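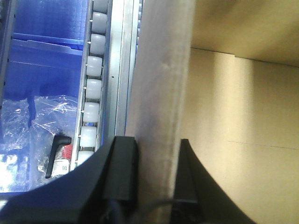 Subject: Re: [setlist] Hire charges, missing copies and the matter of the rubbers
From: Dela Kpodo

Dear all,

I've left this for a few days in the hope that someone calmer would answer it first. The list has gone very quiet, so you've got me. The message I'm replying to went round just before I came back from holiday, and for those who delete things as they arrive (I have met most of you) I'm quoting the main part again.

> Hello everyone. I look after the music for Hallstead Singers
> and I'm new to the exchange, so forgive me if all this was
> settled years ago. We had the Kazlauskienė Vespers on loan
> for the spring and have just been told we owe for 14 copies
> not returned. We only ever had 46 singers and I am quite sure
> we did not borrow more books than that. I have been through
> the cupboard twice.
>
> I also had a note asking why our copies had been returned
> "with markings". They came to us with markings. Some of them
> came to us with a shopping list. Our altos rubbed out what they
> could, but whoever had the set before us used biro on
> the whole of the Magnificat and I don't see what we
> were supposed to do about that.
>
> Lastly, is there a written guide to any of this? I was given a
> key and a carrier bag when I took over and that was the
> handover. I'd like to do it properly but I can't find out what
> properly is.
>
> Best wishes to all, and sorry for a long first message.

First of all, welcome, and please don't apologise for length on this list. We once had a thread on whether page turns count as percussion and it lasted until September.

Second, you don't owe for any copies. I went through the loan book last night and the Vespers went out to you as 46, came back as 46, and was checked in against the number the set had when it was bought, which was 60. The missing 14 have been missing since before I joined. They left us in the time of the old card index, when a loan was written down as "Vespers, usual lot", and I think we can all stop waiting for them. I've taken the charge off and changed the entry so the next choir doesn't get the same letter. Whoever sent it was only copying out what the catalogue said, and the catalogue was wrong, and I'm the one who looks after the catalogue. You may draw the line between those points yourselves.

Third, the biro. I have the set on the kitchen table as I write and it's every bit as bad as you say. The vocal score is 168 pages long and I'd put the Magnificat in any competition for the most heavily annotated music in the county. There's a bass part with "WATCH" written over every bar for two pages, and then, at the bar where everyone comes in wrong, nothing at all. One of the soprano copies has a sketch of a conductor I shan't name. It's a good likeness and it's going to be a shame to lose it.

Nobody from Hallstead is being asked to pay for that either. We have three choices: live with it, buy again, or find out if Stukance will sell us the middle section as a separate reprint. They did this for the Jakbridge people a few years back with a Te Deum that had been left under a leaking radiator. I've written to ask. The last time I wrote to them the answer took most of a term and came with an invoice for something else, so don't plan a concert on the strength of it.

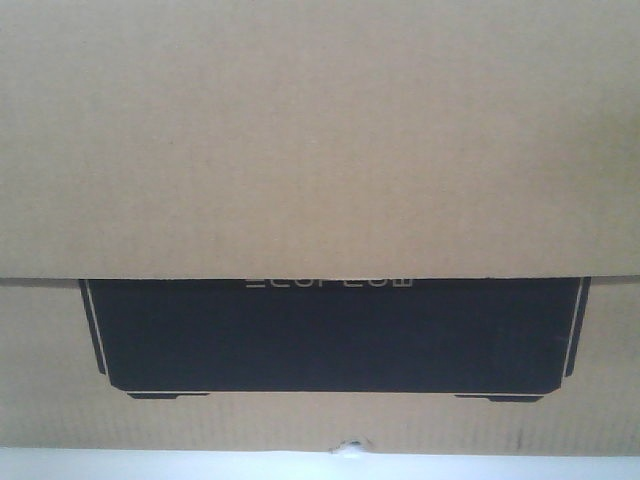
While I'm on prices, I may as well deal with the other thing that has been rumbling along. Several of you have asked why hire charges went up when, and I quote, "it's all just sitting in Dela's back room". It is sitting in my back room. It's also sitting on my landing and, for some of the larger oratorios, under the bed in what used to be called the guest room. We don't pay rent for any of this and I'm not about to start charging. What went up was postage. A full set of anything by a composer who believed in double choir weighs about the same as a healthy toddler, and the carriers have noticed.

If you can collect, collect. If you're going to a workshop where you know another member choir will be, say so on the list and someone will very likely hand you forty Fauré Requiems in a car park. This has always been how we work best. The Jakbridge choir and the two from up the valley haven't paid for carriage in years, and I suspect they haven't sung anything the other two haven't sung either.

The catalogue now stands at 1,067 titles, which sounds grand until you learn that it includes single carols, and that we seem to have been left every carol ever set by a schoolmaster. If you're after something short for Advent and don't mind the word "lo", come and talk to me. Of the whole lot, 565 have never been out on loan at all. I've been wondering if we ought to pass some of them on. Before anyone writes in to defend the complete part-songs of a man from Hallstead who also invented a kind of gate, I'm only wondering. I'd like opinions, though preferably from people who've sung one.

Now, to the last question. There isn't a written guide. There was one, on two sides of yellow paper, and it contained the sentence "tenors should be reminded", with no hint of what about. I've had a go at replacing it below. It's a draft, so pick holes in it.

DRAFT NOTES FOR ANYONE WHO HAS JUST BEEN HANDED THE KEY

Before you borrow

Ask early. For anything Christmassy, early means before the summer holidays. Every year someone asks me for Messiah in November, and every year I'm sorry to say that other people have heard of it.

Tell me which edition you want. If you tell me "the blue one" I'll send you the blue one, and it'll be blue, and the page numbers won't match your conductor's. Rehearsals have been lost to this. Get the publisher's name off the conductor's own copy, or if the conductor won't let go of it, take a picture of the title page while they're at the tea urn.

Ask for as many copies as you have singers, plus a couple. You'll be tempted to ask for plenty in case of a rush of new members. Wait for the rush.

When the music arrives

Count it the same day, before you let a single singer near it. Send me the number, even if it's right. A message saying "46, all well" is the most useful post I get, and it would've saved Hallstead a very annoying fortnight.

All our copies are numbered inside the front cover, top right. Keep a list of who has which. People will tell you they don't need to be on a list because they always use the same copy. Put them on the list.

If the set arrives in a poor state, say so at the start. I won't think you're making a fuss. Loose pages can be mended with the proper archive tape, which I'll send you for nothing. Please don't use the ordinary sticky kind. It goes yellow and then brown, and eventually it lets go and leaves the glue behind, so that two pages of Stanford become one.

Marking

Pencil, soft, and lightly. A 2B is about right. Biro, felt tip and highlighter are out, and so are those little coloured flags, which come off and take the top of a semibreve with them.

Rub out before you return. I know that singers hand their copies in on the night, still warm from the last chord, and then go to the pub. One choir (they asked me not to say which) holds a rubbing-out evening with cake, and their sets come back cleaner than they went. Another takes the deposit approach. Both work, but the first has cake.

Leave in any marking that corrects a misprint. There are plenty in the Vespers: the second altos have a natural missing near the bottom of page 31 and you'll want it.
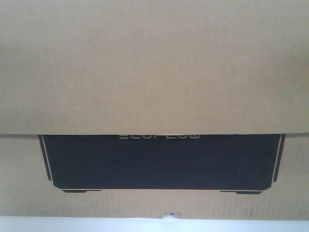 Sending it back

Get the copies in number order. It takes one person an evening or four people ten minutes, and I've never yet met a choir that found the four people.

Stack them flat, spines alternating, in bundles you can lift with one hand. Put card at the top and bottom of each bundle and tie it with string or wide tape. Rubber bands bite into the edges and I'd be glad never to see another one.

If a copy has gone missing, send the rest and tell me which number it was. Most of them turn up within the year, usually in a piano stool. We charge for a lost copy at what it costs us to replace, and we pay you back if it surfaces. We've had one returned by a widow, one by a charity shop, and one by a man in Jakbridge who'd been using it to level a fish tank and wanted it known that he had sung tenor throughout.

Things I'd like help with

A second person to keep the loan book, ideally one who can read my sevens. Anyone with a dry spare room and a tolerant household. And any memories, however faint, of who had the Kazlauskienė before Hallstead, as the loan book just says "returned, thanks" in a hand I don't recognise, in the same green biro as the Magnificat.

Comments on the draft to the list please, and not to me at home, as my other half has started answering them.

Dela

PS. Two of you have asked if the Vespers is worth doing. Yes, if you've got the basses. The Nunc Dimittis is lovely and nearly everyone can manage it by the third week.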